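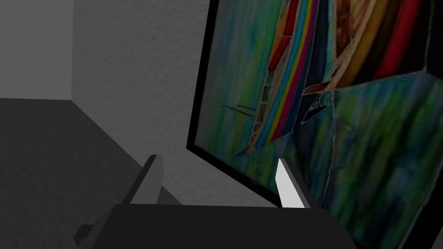
*Vista de la cámara de muñeca en el simulador, pinza abierta frente al cuadro.*

# Ajuste de la cámara de muñeca en la celda simulada Iltier

Este procedimiento cubre la colocación de la cámara virtual sobre la pinza y la comprobación de la apertura en la celda Iltier. Se aplica a la escena de galería y a cualquier otra que use la misma pinza de dos dedos. No cubre la calibración del brazo, descrita en la guía de Refugio Lozano.

## Antes de empezar

- Cargar la escena con la física en pausa.
- Comprobar que el perfil activo es `griltwood_base`. El perfil `zepeda` tiene otro origen de herramienta y desplaza la cámara.
- Guardar una copia del archivo de montaje.

## 1. Fijar el origen

La cámara cuelga del cuerpo de la pinza, nunca de un dedo. Si se ancla a un dedo, la vista se mueve con cada apertura y las referencias del fondo dejan de servir. En el árbol de la escena, el nodo `cam_wrist` debe aparecer como hijo directo de `gripper_body`.

Poner a cero la traslación y la rotación locales antes de introducir valores nuevos. Los restos de un ajuste anterior se suman y el error cuesta de localizar.

## 2. Colocar la cámara

Situar la cámara por detrás y por encima de los dedos:

```
cam_wrist:
 parent: gripper_body
 offset_z_mm: 50
 near_clip_mm: 9
```

El cuerpo de la pinza debe ocupar el borde inferior, como una franja oscura y ancha, con los dos dedos subiendo desde ella. Si el cuerpo desaparece, la cámara está demasiado adelantada. Si tapa los dedos, hay que aumentar `offset_z_mm` en pasos pequeños.

Un plano de recorte excesivo elimina parte de la geometría cercana y deja ver el interior de la malla. En ese caso se reduce `near_clip_mm` - el resto de parámetros no se toca.

## 3. Comprobar la apertura

Enviar la orden de apertura completa y avanzar la simulación hasta que los dedos se detengan:

```
gripper open --full
sim step 563
```

Entre los dedos tiene que verse el fondo sin obstáculos. En la escena de galería, por el hueco asoman la pared gris y la parte inferior izquierda del lienzo. Cerrar después la pinza y verificar que ambas puntas convergen en el centro del hueco. Si una llega antes, revisar los límites de las dos articulaciones; suelen quedar desiguales al importar el modelo de Rarnau.

## 4. Revisar la iluminación

Con la luz de esta escena, la cara interior del dedo derecho se ve casi blanca y la exterior, gris más oscuro. La diferencia es admisible mientras el contorno del dedo se distinga. Si la cara clara pierde el borde contra el fondo, bajar la intensidad de la luz principal y repetir la captura. No corregirlo con la exposición de la cámara, que altera también los colores del lienzo.

Las paredes deben conservar el grano del enlucido. Un gris completamente liso indica que la textura no se ha cargado; recargar los materiales con `scene reload --materials`.

## 5. Guardar

Exportar el montaje con la semilla 922, la misma que usan las pruebas de regresión, y anotar el perfil en el registro de cambios. El archivo anterior se conserva hasta que Crescencio Tovar valide el nuevo.

## Fallos frecuentes

**La imagen sale girada.** La rotación se ha introducido en radianes y el perfil espera grados.

**Los dedos vibran en reposo.** Subir el amortiguamiento de las articulaciones. Si persiste, buscar colisiones entre el dedo y el cuerpo de la pinza.

**La vista no cambia al editar el archivo.** El simulador lee el montaje solo al arrancar - cerrar la sesión y volver a abrirla.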